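# Bathroom lighting should be specified at the face

Most domestic lighting schedules give one figure per room. For a bathroom the figure is usually an average illuminance at floor level, and the electrician meets it with a grid of recessed downlights. The schedule is satisfied. The person shaving at the basin has bright hair, dark eye sockets and a shadow under the chin.

My argument is that the floor average should be dropped for bathrooms under 4 square metres and replaced by a vertical reading taken at the mirror, at face height, on both cheeks. The floor of such a room has no task on it. Light that reaches the face from either side will reach the floor anyway by way of the walls, provided these are pale.

Junhao Wei made a similar case in his notes on the Gestitz flats, where he set the ratio between the two cheeks at no more than 2 to 1. I think that is generous. A ratio that high can be seen by anyone putting on make-up, and it can be avoided with lamps of equal output on each side of the glass.

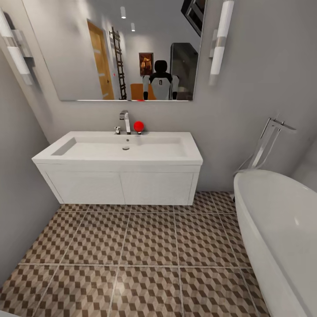 *Tube sconces to either side of a large mirror, computer rendering.*

The usual objection is cost. Two wall fittings need two cable drops, two back boxes and a decision about height before the tiler arrives. A downlight needs a hole. On the Pirside refurbishment the difference for the whole block was put at 3786 pounds, and on that basis the wall fittings were struck out. The sum left out the plug-in mirror lights which tenants then bought for themselves, and the complaints about trailing leads.

Marianna Kozłowski raises a better objection. Side lighting depends on where the user stands, and a fitting at the right height for one adult is wrong for a child or for someone seated. She prefers a lit panel above the glass. I accept the point about height, but a long vertical tube covers most of the range, and a panel above brings back the shadow under the brow in a milder form.

Colour rendering deserves a line of its own in the schedule. A lamp with an index of 100 is not needed. A lamp with a poor red response is worse than a dim one, as skin tones turn grey and the user compensates with more make-up than daylight would call for. The present Fondilero template has no field for it at all.

Dimming can wait. So can sensors, which in small rooms tend to switch off on anyone who stays still in the bath. The two side readings and the colour figure would fit on the existing sheet in place of the floor average, and the meter needed to check them is the one already in the van.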